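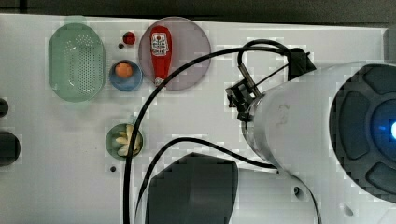

White arm and black gripper over a white table.

The Clonitz registration office closed at 5, and I got there with 12 minutes left. My plate had been stolen in September. I had the old stub and a folder of papers – the wrong papers, mostly.

The clerk read the title twice. It was for a Rarix wagon my aunt had bought new in 2000 and driven until her knees gave out.

"This says Grullilthorpe County," she said.

"She lived there then."

"Did you transfer it?"

I told her I'd meant to. She pulled a form from under the counter and turned it to face me. Behind me a man dropped his keys and swore quietly.
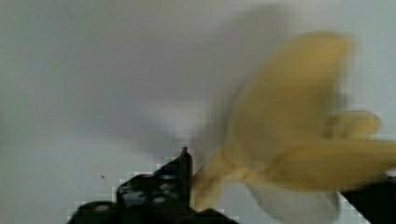 "Can I drive it home without a plate?"

"Only with a temporary permit taped inside the rear window."

She stamped one and slid it over with 2 strips of tape already stuck to the corner. I paid in cash. Outside, the lot lights were coming on, and the wagon sat where I had left it, by the fence. I taped the permit up crooked, took it down, and taped it up again.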